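Đạt Tô
发一串关于手球和一件雨衣的帖子。中文是我的第三种语言，我写得慢，每条都查过词典，如果有用错的量词请在下面告诉我，我会改。

1/
这个星期我关注的所有手球账号都在谈同一件事：Otard 女队的队长 Huia Tapsell 穿着一件黄色雨衣参加了赛前发布会。那天没有下雨。发布会在室内。

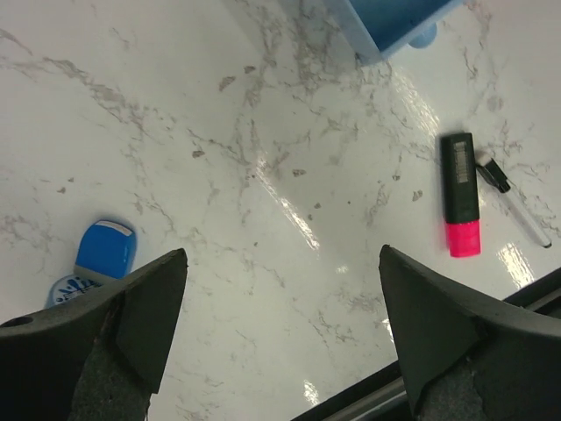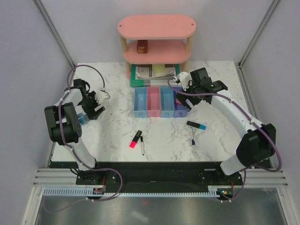 2/
先介绍一下背景，给不看手球的朋友。Otard 是我们这里的俱乐部，主场在 Putovska 街的体育馆。Tapsell 是守门员，穿 12 号。她因为在上一场比赛里向裁判扔水瓶（空的），被罚停赛两场。那次发布会是她停赛开始以前最后一次面对记者。

3/
按道理，记者应该问停赛的问题。他们准备了很多，比如“你后悔吗”“你觉得处罚公平吗”“替补守门员才十九岁，你担心吗”。可是她坐下来，雨衣的拉链拉到下巴，帽子也戴着。第一个记者张开嘴，停了一会儿，然后问：“外面下雨了吗？”

4/
她回答：“没有。”然后喝了一口水。这一段只有几秒钟，我看了很多遍。她的表情非常平静，像一个在车站等车的人。

5/
发布会还没有结束，网上已经有第一张改图了。有人把她放在一艘渔船上。后来有人把她放在月亮上，放在结婚照里，放在一幅古画的角落。我最喜欢的一张是她站在球门前面，球门里全是鱼。

6/
还有那种对话体的笑话，大家都知道格式：

店员：您想要什么样的衣服？
Tapsell：你看天气预报吗？
店员：明白了，不用再说了。

我读到的时候正在吃面，差一点呛到。

7/
我的邻居完全不懂手球，她问我：“那个穿雨衣的女人是谁？是天气节目的主持人吗？”我觉得这句话说明这件事已经传到很远的地方了。在我们城市，手球新闻一般只传到体育馆门口的小卖部。

8/
接下来是各种解释。我收集了一些，按照我相信的程度从低到高排列。

解释一：她在抗议。水瓶事件以后，有球迷在客场向她泼水，所以她穿雨衣来表示“请继续”。这个解释很浪漫，但是我查了报道，没有找到泼水的事。

9/
解释二：广告。Skuduline 是球队的服装赞助商，有人说他们马上要出雨衣。可是把录像放慢看，那件雨衣上面没有任何标志，袖子还有一点短。如果是广告，我认为这家公司应该给她一件合适的尺码。

10/
Skuduline 后来自己也发了一条消息，只有一个雨伞的表情符号。我不知道这算承认还是算开玩笑。做社交媒体的人真轻松，发一个雨伞就可以下班。（如果您是做这个工作的，对不起。）

11/
解释三：打赌输了。这是更衣室里最常见的原因。两年前球队的右边锋剃掉了一边的眉毛，也是因为打赌。那时候网上也很热闹，不过只热闹了一个晚上，因为第二天她画了一条新的眉毛，画得比原来的好看。

12/
解释四：她的外套在洗。提出这个解释的是我妈妈。我妈妈对所有名人的打扮都提出这个解释。

13/
下午四点左右俱乐部出来说话了。新闻官写了一份很短的声明，说“队长的着装属于个人选择，俱乐部期待讨论回到比赛本身”。您可以想象效果。声明下面的第一条留言：“比赛会因雨取消吗？”

14/
然后是商店。Putovska 街上有一家卖钓鱼用品的店，老板把黄色雨衣挂到了橱窗里，写了一张纸：“守门员同款”。本来卖 60，现在卖 50，他说这样大家可以穿去看球。我路过的时候进去摸了一下，料子很硬，坐下来会发出声音。

15/
我没有买。好吧，我买了。我需要雨衣，秋天快到了。

16/
比赛那天的情况，我想写得详细一点，因为电视上只播了几个镜头。

我提早到了，先在 Lò 吃了一碗东西。Lò 是体育馆对面的小馆子，比赛日总是很挤。那天里面有三张桌子的人穿着黄雨衣喝热汤，每个人都出汗，没有一个人肯脱。服务员问他们要不要开窗户，他们说不要，会感冒。

17/
体育馆门口检查包的人也很为难。规定说雨伞不能带进去，雨衣没有规定。他打电话问了上级，上级说雨衣可以，但是必须打开拉链让他看一看。于是队伍变得很长，大家在太阳底下一个一个打开雨衣的拉链。

18/
我们那个看台有一大片黄色。每次对方射门偏了，大家就一起拍袖子，声音像真的下雨一样。坐在我前面的一位老先生是对方的球迷，他转过头看了我们很久，最后只问我：“你们这里一直是这样的吗？”我说不是，从这个星期开始。

19/
Tapsell 因为停赛不能坐在替补席，她坐在最高的一排，穿普通的灰色毛衣。是的，毛衣。全场都穿雨衣，只有她没有穿。大屏幕给了她一个镜头，掌声比任何一个进球都大。她挥了一下手，马上用手指指球场，意思是请看那边。

20/
那边也值得看。十九岁的替补守门员第一次打满 60 分钟。开始的时候她很紧张，前三个射门一个都没有碰到。后来有一个七米球，她用左脚挡出去，从那以后整个人都不一样了。

21/
我担心这部分会被忘记，所以单独发一条。最后比分 25 比 23，Otard 赢了。最后一分钟对方还有一次快攻，她出来得很早，球打在她的肩膀上，弹到了看台。接到球的人穿着雨衣。我知道这听起来像编的，不过有录像。

22/
赛后发布会，记者问替补守门员对雨衣怎么看。她想了一下说：“太热了，我不会穿。”然后记者问她那个七米球，她讲了很久，讲对方球员的手腕怎么动，讲她在训练里看了多少次录像。这段话我在新闻里一个字都没有找到，新闻的标题是“太热了，我不会穿”。

23/
我对这一点有些意见。笑话我也喜欢，我自己也转发了鱼的那张。但是一个年轻人做了她到现在为止最好的一场比赛，标题可以分给她半行。我在一份体育报纸做过一年校对，知道标题是怎么来的，谁点得多就用谁。知道归知道，看到还是不太高兴。

24/
关于停赛本身，现在也很少有人谈了。扔空水瓶罚两场，我觉得重了一点。去年有一位教练踢坏了一块广告板，只罚了钱。也有人认为队长应该受到更严的处罚，这个看法我能理解。可惜这个话题刚开始讨论，雨衣就来了。

25/
所以也有解释五，是一位网友在我上一条帖子下面写的：她故意的，她就是不想让人谈水瓶。如果是这样，那她的判断比所有的新闻官都好。不过我看过她很多年的采访，她不像会计划这种事的人。她有一次穿着两只不同的鞋参加了颁奖典礼，自己走到台上才发现。

26/
有人问我雨衣是什么牌子，我不知道，请不要再私信问了。钓鱼店的那种颜色稍微深一点，口袋的位置也不一样。

27/
有人问“停赛”的量词用“场”还是“次”。我查了：停赛两场。谢谢提醒我的朋友，我原来写的是“两次”，已经改了。

28/
更新：地方电台今天早上终于直接问了她。主持人说：“全城的人都想知道，为什么是雨衣？”她说：“那个房间的空调正对着我的椅子，每次都对着。我告诉过他们。”

29/
又更新：俱乐部说已经请人检查空调。

30/
我妈妈看完新闻以后说：“那她的外套呢？”

下一场是客场，我不去，会在家看转播。替补守门员还要再守一场，请大家也给她鼓鼓掌。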